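Chapter 6
A Day Among the Machines

In this chapter you will
Follow a group of visitors through an open day at a robotics workshop
Learn what people mean by a gripper, a grasp and a simulated scene
Practice asking good questions of somebody who is showing you a machine
Begin the visit journal that you will keep up through Chapter 8

Words to watch for: approach, clearance, grasp, linkage, pad, simulation

If you have ever lived near a factory, a shipping warehouse or even a very large bakery, you will know the feeling of driving past a long building with hardly any windows and wondering what on earth goes on in there all day. Most of us never find out. The doors are for the people who work there, the trucks come and go at the back, and the rest of us are left with the sign out front and our imaginations. That is why an open day is such a treat, and why we have chosen to begin the second part of this book with one instead of with a definition.

The open day in question was held by Triltel, a small company on the edge of Dresbridge that builds and tests robot arms for handling everyday objects. It fell on 19th November, a Sunday, which suited families very well, and by the time the doors closed 195 visitors had signed the book at the front desk. Some were students your age. Some were grandparents who had been talked into coming and who, to judge by the comments they left, enjoyed themselves more than anybody. One visitor wrote only "Wanted to stay longer," and we have a good deal of sympathy with that.

The first stop on the tour was a tall steel cage with an arm inside it called Cropper. Cropper is the oldest machine in the building and got its name in the days when it was used to cut plant stems for a greenhouse project. It has since been fitted with a new hand, and it now spends its working life picking up parcels, turning them over and putting them down again. Visitors stood behind a yellow line and watched it do this for quite a long while, longer than you might think anyone would want to watch a parcel being turned over. There is something about a large machine moving gently that holds the eye. The guide let people guess which side Cropper would turn up next, and the younger children became very good at it.

Across the hall was Tutus, which has a quieter job altogether. Tutus is a program, and its work is to let the engineers try out an arm's movements on a computer before they try them on the shop floor. The engineers give it a table, a few household things to put on the table and a copy of the arm with every joint and screw in its proper place, and then they let the arm loose. If it knocks everything to the floor, well, the floor is only a drawing too, and with one key the whole lot is back where it started. You can imagine how much crockery this has saved. The big screen beside the Tutus desk was kept running all afternoon, and for many of the visitors this was the part of the day they talked about in the car going home.
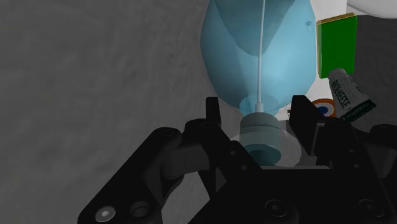 Figure 6.1 A simulated gripper with its fingers open on either side of a bottle cap.

Take a good look at Figure 6.1 before you read on, and pay special attention to the gap between each finger and the cap. Engineers call that space clearance, and they care about it a great deal. A hand that comes in with too little clearance may bump the object and send it rolling. A hand that comes in very wide needs plenty of room around it, and on a crowded table room is hard to come by. Notice too that the cap is a bit nearer to the left finger than to the right. When you reach for a bottle yourself, your hand makes small corrections for that sort of thing, so quickly that you never feel them happening. A robot has to be given some way of doing the same, and a good part of Chapter 7 is taken up with how that is done.

The bottle is also a harder object than it looks. Its body is see-through, and things you can see through are a well-known headache for cameras, which may pick up whatever lies behind the plastic and lose track of where the plastic itself begins. The cap is a good deal more solid in appearance and has a plain round shape. If you were designing the hand, would you go for the cap or for the body? Keep your answer somewhere safe. We will come back to it, and you may find that you have changed your mind by then. (Several of the visitors did, and argued about it cheerfully over the coffee urn.)

We should say a word about the black bars and joints below the fingers. Together they make up a linkage, a set of stiff pieces joined so that moving one of them moves the others. You already own several linkages, though you may not call them that. A folding umbrella has one, and so does the lid of a pedal trash can. In a gripper of this kind, a motor turns one part and the linkage carries that turning along to the fingers, which open or close. The flat inner face of a finger, the part meant to press against the object, is called the pad.

From the Tutus desk the tour went on to a long bench where visitors could have a go themselves. Here there were 2 controllers, each with a stick and a single trigger, and each wired to a small arm. The task was to pick up a foam block and drop it in a tray. It sounds like nothing at all. The guides kept a tally on a whiteboard, and over the afternoon 106 people managed it, with a great many more groans than anyone had expected. What nearly everybody found hard was the approach, the stretch of movement that brings the hand to the object before any closing is done. People would line up beautifully from the side and then discover that they were far too high, or get the height just right and arrive an inch to the left. By the third or fourth try most had slowed right down, and slowing down helped.

The company had run a practice tour in October for its own families, and one change came out of that. On the practice tour the guides did all of the talking. For the real thing they stopped at each station and waited, sometimes for an uncomfortably long time, until a visitor asked something. The questions that came were often better than the talk they replaced. A few of them are printed here, just as they were written down.

Does it know what a bottle is, or only where it is?
How hard does it squeeze, and who decides?
If it works on the computer, why do you still have to try it for real?
What is the hardest thing it has ever picked up?
Can it feel that it has dropped something?

We are not going to answer these yet. Read them through slowly and see which one you would most like to have asked, and whether you can guess at part of the answer from what you have read so far.

Before you go on: your visit journal

Set aside a few pages in your notebook. On the first, write down a place near your home where machines do work that people used to do by hand. A car wash will do nicely, and so will the self-checkout at a grocery store. On the second, write three questions you would put to the person in charge of it. Try to make at least one of them a question you cannot find the answer to by looking the thing up.

Then choose a small object from your kitchen and pick it up as slowly as you possibly can, using only your thumb and one finger. Do this several times over. Write down where your fingers first touched it, how far apart they were just before that, and whether you came at it from above or from the side. You will need these notes in Section 6.1, where we take the word grasp apart and find that there is rather more in it than most people suppose.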